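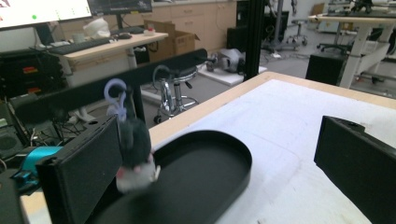 My sister-in-law wants to know when she can buy a robot that tidies up after the kids. She asks me because I once fixed her printer, and in our family that makes me the technology department. I told her I'd look into it. That was in July, and I have now looked into it far more than the question deserved.

My answer, for the record, is "not yet, but they can pick up a mouse."

A stuffed one, I mean. Fur, pink ears, a plastic clip loop on the end of it. You close two flat fingers on the thing, lift it, and put it in a tray. A toddler does this well and then immediately un-does it, and I suspect that second half is the part my sister-in-law would like automated away.

I used to think the hard part of housework was strength, or maybe patience. Then I started paying attention to my own hands. Soft toys are a pain. Squeeze one and it changes shape. Grab it by the middle and the head flops over. Pick it up by the clip and it swings, and now you're trying to lower a pendulum into a dish. I do this without thinking while on the phone with the dentist. A machine has to learn each of those little annoyances separately, and then somebody moves the dish.

For comparison I timed myself clearing our living room floor one evening at 8:40. It took 3 minutes, if you accept that behind the couch counts as a place where things can live. I have read about machines doing a similar job in 30, with a person standing nearby to help. I don't say this to be mean. My nephew takes longer than that and also needs a person standing nearby.

Shops and warehouses are a different story, and I'll give them that. There's a parts place out in Rullville where a cousin of my wife's works, and they have a machine that moves boxes all day and never asks what's for lunch. But the boxes are the same box. They come down the same belt, facing the same way, under the same lights. My living room has never once been the same living room. Last week it had a colander in it.

What I'd really want is a robot with an Undo button. If it puts the good scissors in the toy bin, I want to press something and have the last ten minutes run backward. I'd pay for that. I'd pay almost $2950 for that, and I am a man who drives across town to save on paper towels.

Anyway, I called her back and gave her my findings. She asked if the mouse went in the right bin. I said it was more of a tray. She said she'd wait for the next model, and in the meantime could I come look at the printer.

It was out of paper.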